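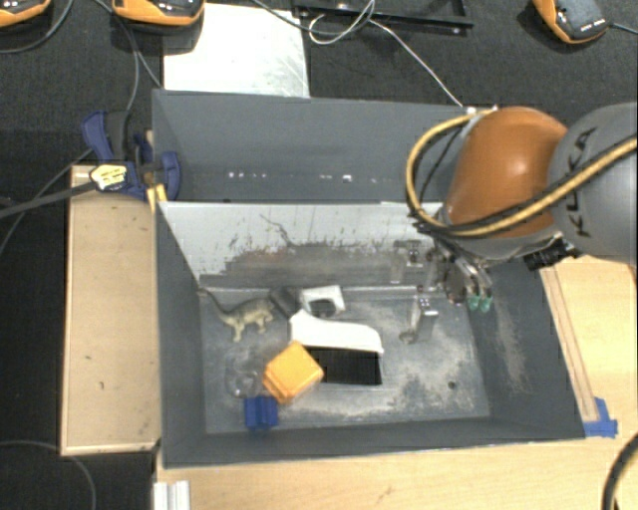 Figure 4. Gripper over the front bin, mixed test objects.

4. Setting up the pick planner

Read section 3 first. The planner can only be as good as the bin model you give it, and most of the faults reported to us as "planner bugs" were bad bin models.

4.1 Teach the bins

1. Open the Nultis console and choose Workcell, then Bins.
2. Add the front bin as SOURCE and the rear bin as TARGET. The software offers to detect both for you. Decline. Automatic detection looks for clean straight edges, and a worn bin wall has few of those.
3. Touch off three inside corners of each bin by hand, at low speed.
4. Set the wall margin to 19 mm. The factory value is smaller and gives better figures in the brochure. It also gives more wall contacts.
5. Add any clamp that stands above the bin rim as a keep-out volume. The planner does not see clamps. It knows only what you have entered.

Caution: Hoses and cables on the arm are not in the collision model. A path shown in green has been checked for the arm and gripper alone. Run each new path at reduced speed with a hand on the enable switch.

4.2 Camera and segmentation

6. Set the image width to 1920. Lower settings run faster and merge objects that touch.
7. Take an empty-bin reference with the lights as they will be during work. Take it again if the lights change.
8. Place your test objects in the front bin and press Segment.
9. Compare the coloured outlines with what is in the bin. Ignore the confidence score at this stage. It tells you how sure the software is, and it can be very sure of a scratch.

Note: Clear plastic is the weak point. A transparent object on a scuffed metal floor may get no outline at all, or may be joined to its neighbour. The release notes call this "improved". In Simin Shahbazi's trials at Skuvcombe it was improved for bottles standing alone, and we would not rely on it for anything else.

Note: Bright blocks are easy and prove very little. Include at least one dull object with an awkward shape, such as a toy animal, and one with an opening through it.

4.3 Grasp settings

10. Choose the two-finger profile and enter the fingertip width you measured in section 3. Do not use the value from the drawing.
11. Set Candidates per object to 300. Higher values lengthen planning time, and we have found no gain in the chosen grasp.
12. Leave Learned ranking OFF for the first run. Turn it on later and compare the two logs. If you cannot find a difference, leave it off.
13. Press Dry run. The arm moves to each pre-grasp point and stops above the bin.

Caution: A completed dry run shows that the points can be reached. It says nothing about whether the grasp will hold.

4.4 If planning fails

Error 164 (no valid grasp): the text suggests retraining the model. Try these first.
- Repeat step 3. A bin that has shifted slightly is the usual cause.
- Check that the keep-out volume does not cover the bin corner.
- Move the object away from the wall and plan again.

If the error remains, save the log before restarting, as a restart wipes it. Send it to Pejman Nouri with the bin file attached.

Continue with section 5, Releasing into the target bin.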